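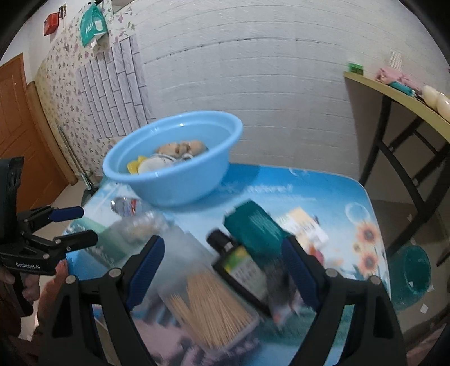 How long does it take to learn to show a robot a task by hand?

It takes a few days to get usable recordings and a few weeks before you stop thinking about your fingers.

Posted 5 Apr 2025 by Melina Stefanou

I get asked that more than anything else since I started this work, so it goes first. The rest is notes on how a shift goes, mostly for my cousin, who is thinking of applying.

We work in pairs or alone with hand-held grippers. You hold the grip, you squeeze, the fingers close, and the tool records what it sees and how it moved. The robot is somewhere else and gets trained later. I have met one once. Before this I did two months of remote control at Trullura, where you sit at a desk with a controller and drive an actual arm in another room, and I can compare the two a little.

Remote control is slow. Picking up a cup took me most of a minute in the first week. You can't feel anything, so you either crush it or drop it, and the arm won't go where a person's elbow would go. What you record is at least something the arm can do, because the arm did it. With the hand-held tool you are much faster and you can feel the weight of things through the grip. The catch is that you can do stuff with your wrist that no arm will copy. Arvid Engebretsen, who checks our recordings, sends those back with the note "wrist." I got a lot of those.

The job we have been on is tabletop clearing. There is a table with a mess of ordinary household things on it and a basin, and you put things in the basin. I use the blue-topped table with the sunflowers on it. It has a shine to it and I wondered if that would be a problem, but Arvid wants different table tops, shiny ones too, so it stays.

Things I've learned about the objects:

Bottles lying on their side roll away if the fingers don't come in evenly. I go in from straight above with the fingers wide open and close on the middle. A clear bottle is harder than a dark one for me. I lose track of where the side of it is.

Packets are the worst. Flat on a slick table there is nothing to grab. Push the packet a little until one edge lifts or it hangs over the side, then pinch. Stamatia Moschos can pinch one flat off the table and I still can't.

Thin wooden sticks in a container should be moved with the container. If the instruction says to take out one stick, close very slowly and accept that you may get three. Then that one goes down as a miss. Don't fix it by hand and carry on.

Soft toys are easy and everyone wants to start with them. Start with something else, or by the afternoon you have a pile of toy recordings and nothing hard.

When two of us work at one table we agree on who takes which side before we start recording. Polyxeni Dimitriou and I got the grippers knocked together more than once the first day, and every knock is a bad recording. Now one moves and the other holds still until the object is let go. It feels stiff but it goes quicker over a whole shift.

A normal shift for me is 58 recordings that pass. My first day I had 20. We take a break after every 30, and I would tell anyone starting to really take it. My thumb hurt the whole first week because I was squeezing as if the thing were a pair of rusty pliers. It needs very little.

My total as of this morning was 1496, counting only the ones that passed.

The pay is by the hour here. At Trullura it was per recording, and I didn't like what that did to people's patience, mine included. Ask about it at the interview. Also ask if they have more than one size of grip. Zoi Kyriakidis has small hands and went two weeks with one that was too big for her before she said anything.

In July we are supposed to switch to folding cloths, with two grippers per person. I tried it for an hour and got one towel folded. I'll write about that when I'm any good at it.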